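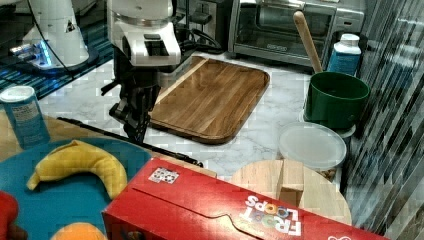
Stetton, July 9, 2022

The Worktop, Before and After Supper

When we took the place on, the kitchen came with a marble counter and very little else to recommend it. The marble is white with soft grey veins and shows every crumb. I was told I would grow to love it. I have grown to wipe it.

 Notes below, for those who like to know what they are looking at and for Quentin, who will want to correct them.

The chopping board. Warm brown wood, stripy grain, a lighter bevelled edge. It lives at a slant because no one in this house has ever put it down straight. Dušan Vasić oils it when he remembers and tells us all about it when he does.

The toaster oven. Stainless steel, dark glass door, silver handle. Clémence Deschamps would like it noted that she wanted the bigger one. The bigger one would have required removing a wall. This one manages four slices of toast or one modest gratin, and we have learned not to want both.

The green pot. Big enough for soup for the whole table, and currently employed as a stand for a wooden spoon. Nermin Uysal's view is that a pot left out is a pot that gets used. My view is that there is a cupboard. It is sitting on a round white lid, a habit I gave up arguing with in October.

The plastic tub. Clear sides, see-through white lid, something brownish at the bottom. House rules say leftovers get a label with a name on it. House rules are pinned up in the hall, where they are much admired.

The blue bottle. White cap, white label, tucked in behind the pot. Please put it back where you found it, wherever you decide that was.

The tiles. Narrow upright strips in glossy grey, black and silver, chosen by whoever had the place before us during what I assume was a difficult year. They reflect everything, so any mess on the counter can be enjoyed twice. Quentin had a quote from Lebrun to replace them. It came to 3,199 and did not include the grout, and we have all decided they are growing on us.

The wooden table. Tan, hard-wearing, and never clear for long. Anything you can't find in the rest of the kitchen will be on it, under the post.

More pictures when the pantry shelves are up. The brackets are in the hall in a Grukham box, where they have been since spring - Dušan is waiting for the right drill bit.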